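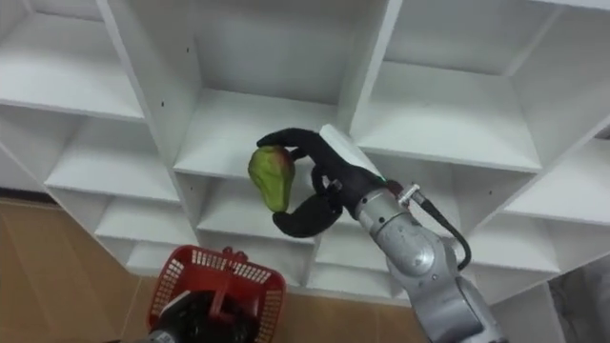

The fruit task, with one hand on the pear-shaped piece and the other in the red basket.

Home | Visits | Reviews | Clubs | About

A morning at the Kerkside robotics open day
By Siham Chidiac
Tuesday, April 2, 2019

I went to the Kerkside College open day expecting to be sold something, and for the first half hour I was. There was a welcome talk with the word "future" in it a great many times, and a brochure for the senior program, which has cost the school 4,000 dollars in parts since January. Then they let us into the student lab and it got more interesting.

The project is called Mutik. It's the work of the after-school club, run by Blandine Carré, who teaches physics and has the patience of someone used to waiting for software to load. The students have set up a pretend grocery aisle and are teaching a two-armed machine to do the shopping. One arm looks after the basket and the other does the fetching. The green fruit with the reddish blush was the item of the morning, gripped end to end between two black fingers in front of a big white shelving unit.

My first question was why the shelves near it had nothing on them. Picking one fruit out of bare white compartments is a long way from picking one out of a full bin at the shops, with a toddler leaning on your leg. A Year 11 student told me they add clutter later, once the simple version behaves. Fair enough, but the poster in the hallway said "ready for the real world" and I don't think it should have.

I also asked how often it works. The club has logged 500 tries at the grasp so far and wants 2,000 before the regional competition. When I asked how many of the 500 were good, I got three different answers from three students, which led to a lively argument about whether a squashed fruit counts as a pick. Ms Carré let them have it out. They settled on no, and one of them went off to change the spreadsheet. I thought better of the club after that than I had after the welcome talk.

The part I'd still question is how much of this is student work. The arms came ready-made and so did a good deal of the code. The students chose the task, wrote the scoring rules and do the testing, and a couple of the older ones could explain the grip program line by line. The younger ones mostly fetched things. I asked one what she had learned and she said "don't stand there" - a reasonable start in any workshop.

Parking is off Bellamy Street and fills early. The sausage sizzle takes cash only. If you go next term, skip the talk, head straight for the lab and ask to see the spreadsheet.

Contact the editor | © 2019 Findora Community News | Back to top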